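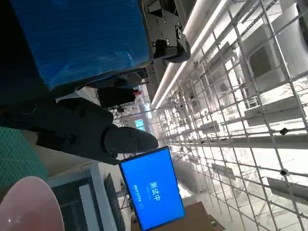

Brolberg Receipts, data card

Contents: 3000 scanned grocery receipts in 11 store layouts, transcribed line by line. Maintainer: Inger Ravn. Last revised May 2026.

Fields: receipt_id, store_layout, line_no, item_text, quantity, unit_price, tax_code. Prices are stored in cents. Item text keeps the printed abbreviations – no expansion is applied.

Known issues: 52 receipts have a faded total line, and total_printed is null for these. Layout 7 prints discounts before the item they apply to.

Splits: 951 receipts are held out for testing. Loyalty card numbers were removed before release.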